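Outpatient or hospital for a hernia repair?
Forum: Surgery and Recovery
8 replies

mtyagi_brarkton
My doctor wants me to have an inguinal hernia fixed before the end of August. She gave me two choices, the outpatient center in Brarkton or the day surgery unit at the hospital. Same surgeon at both. The center is quicker to get into and cheaper. I have mild sleep apnea and use a CPAP. Does that change anything?
Manju

slong
Had mine done at an outpatient center two years ago. In at 7 a.m., home by lunch. If your surgeon works at both places I would take the cheaper one.

Duan_M
I would not go by price alone. Sleep apnea is something the anesthesia team has to know about before they agree to do you at a center. Some centers take mild cases and some send you to the hospital. Call and ask to speak to the pre-op nurse, not the scheduling desk.

slong
Mild apnea on a CPAP is very common. They told my brother to bring the machine along and that was the end of it.

Duan_M
Your brother is one person. I worked in recovery for a long time and we did have people who needed to stay overnight. At a hospital you go upstairs. At a center you go by ambulance, and that can be a separate bill.

baoshan.j
Ask both for the full price in writing. Mine was quoted as one figure and then the anesthesia bill came separately, another $440. It was in the paperwork, I just hadn't read that far.

mtyagi_brarkton
Thanks all. I called the center. The nurse wants my sleep study and will get back to me. She was more careful than I expected. Second question – how much do I need to set up at home? I live alone except for the cat. My sister can stay the first night.

yeseo_shin
One night is a bit short if you ask me, but people manage. Do the kitchen before you go in. Everything you use daily should be at counter height so you are not bending into the base cabinets or pulling at heavy doors. I moved the pots, the cat food and the coffee. Ask what your lifting limit is and for how long, because mine was lower than a full bag of groceries.
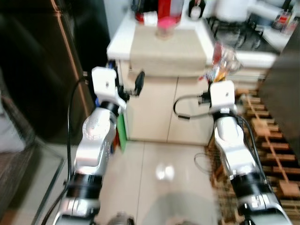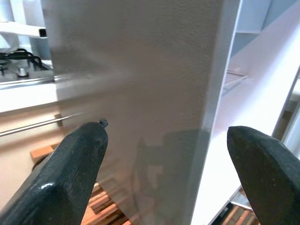 Re: home setup
slong
Agree on the kitchen. I disagree that one night is short. I was walking to the mailbox the next day. Stairs were slow – that was all. Put a pillow in the car for under the seat belt.

Re: home setup
mtyagi_brarkton
Center said no after they saw the sleep study, so it's the hospital. My sister is going to stay two nights. I'll ask about the lifting limit at the pre-op visit and post what they tell me.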